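Last updated 35 minutes ago

Plumeria wallpaper next to scabby concrete: strip, paint over, or learn to love it

August 2026, by Ho-yin Mok

We took over the unit on the end of the row, the one that used to be Fonda. If you never ate at Fonda, it was a juice bar that also sold sandals, and the decor did what it could to hold those two ideas together. Most of the decor left with them. The wallpaper did not.

It's a chocolate brown background with white plumerias and lime green leaves, plus some ferns in a kind of sunburned peach. The wall beside it is plain pale gray. So you get a hotel lobby in Maui, and then you turn your head and get a dentist.

The other half of the problem is underfoot. Old coating is coming away and leaving white patches, and between the patches it's scuffs and stains going back to whoever was in there before the juice. I've scrubbed it twice. It's now a cleaner version of exactly the same thing.

Lease runs to December of next year with an option, so I don't want to spend real money. Landlord says do what I like "within reason" and won't say what reason is. Do I strip the paper, prime over it, or leave it and fix the surface first?

gritcoat_dan wrote:
Surface first. Always surface first. You'll be dragging ladders and buckets over it otherwise and then you'll be doing it again. What's the coating that's coming off, latex or epoxy? If you can lift it with a thumbnail it's latex and somebody's cousin put it down over a weekend.

Ho-yin Mok wrote:
Thumbnail takes it. I assume there was a cousin.

mrs_paste wrote:
Leave the paper alone!! I hung wallpaper for a living and I would have charged a fortune for a dark tropical like that. Dark grounds show every seam if you're sloppy. Can you get a picture up so we can see the pattern? And what's on the wall already, because if there are brackets screwed through it you've got holes to fill whatever you decide.

Ho-yin Mok wrote:
There's a wire basket screwed right through the middle of it, and a metal rail bolted up above. Both staying. Two pictures, both with the paper in them.

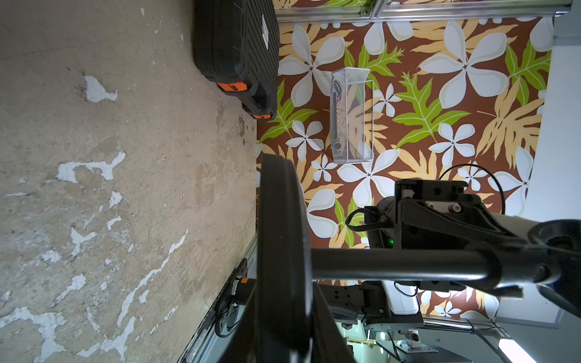
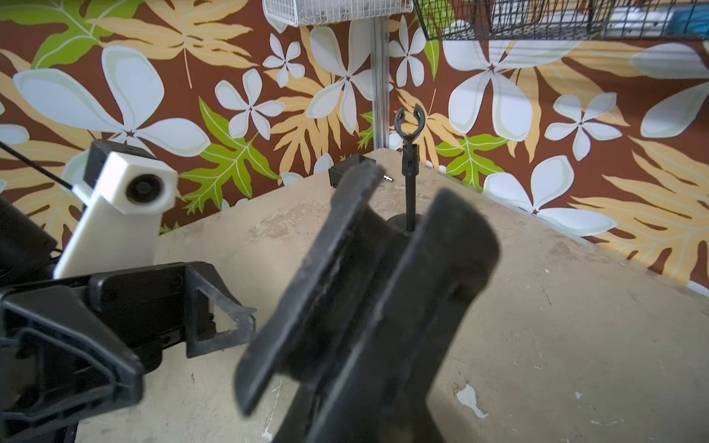
White spots and scuffs in both. The flowers are in both.

mrs_paste wrote:
Oh that's lovely. I'm serious. The lime is doing all the work, and the silver mesh looks good against the brown. You could not have planned it. Keep it.

gritcoat_dan wrote:
You could not have planned it is right.

Big jagged patches in the first one are what I expected, that's flaking. That little white spot near the corner in the second one could be a chip or could be paint somebody dripped. Try a plastic scraper on it. If it pops off whole, it's paint and you're lucky. If it leaves a dent you need filler before anything goes on top.

tilemuppet wrote:
Disagree with Dan about coating it at all. A short lease, wheels and ladders going over it, and you want to put down a film that will peel in the same places the last film did? Scrape what's loose, densify, seal it, go home. I did 900 square feet that way in a pottery studio and the potters have not managed to ruin it, and those people try.

gritcoat_dan wrote:
It peeled because it was latex and because the cousin didn't etch. A proper two-part over a profiled slab doesn't peel. I've got Rekusard down in my own garage and I park on it with hot tires.

tilemuppet wrote:
And how long did you spend on your knees with a grinder, Dan

gritcoat_dan wrote:
My knees are not the subject of this thread.

Ho-yin Mok wrote:
I don't own a grinder and I'd like to keep my knees. Leaning toward scrape and seal. Does sealer make the white patches stand out more? I can live with tan and gray and speckled. The long white streak looks like somebody tried to mark out a parking space and gave up.

tilemuppet wrote:
It will darken the bare parts, yes, so anything white that's left behind gets louder. Get it all off first. Stripper gel under plastic wrap, leave it overnight, scrape in the morning. Open a door. Open two.

bea_w wrote:
Butting in about the wall. Everybody's assuming paper. I had a dark floral that turned out to be vinyl with a peelable face, and it came off in sheets -- took me an evening, backing stayed put, primed straight over that. Go behind the rail or some other place out of sight and pick at a corner. If it IS plain paper, with that much brown in it, it'll bleed through water-based primer and you'll have a mauve wall for the rest of your lease.

mrs_paste wrote:
Bea is right about the bleeding. You'd want a shellac primer, and you'd want to be outdoors while it dried. More reasons to leave it.

Also, if the gray wall bothers you more than the flowers do, paint the GRAY one. Match it to the brown. I have done this for people who swore they hated their wallpaper and what they hated was the wall next to it.

Ho-yin Mok wrote:
Huh. A quart of brown is 35 dollars at Nakis and the wall's not big. I came here to get rid of the flowers and I'm being talked into extending them.

bea_w wrote:
Not that chocolate though, you'll feel like you're inside a cake. Pull the peach out of the ferns.

mrs_paste wrote:
Absolutely not the peach.

bea_w wrote:
What's wrong with the peach

mrs_paste wrote:
It's fine in a fern. On a whole wall it's a bandage.

gritcoat_dan wrote:
Whatever you pick, get that black case with the orange latches up off the floor before the stripper goes down. Ask me about my drill case. The bottom of it is still on the slab.

Ho-yin Mok wrote:
Noted, it's going on a shelf. Picked at a corner up by the rail: paper, not vinyl, and stuck like it was paid to be. So the plumerias live. Ordering the gel tonight. Peach versus brown is still open, and I'll take opinions from anyone who isn't Dan.

gritcoat_dan wrote:
Brown.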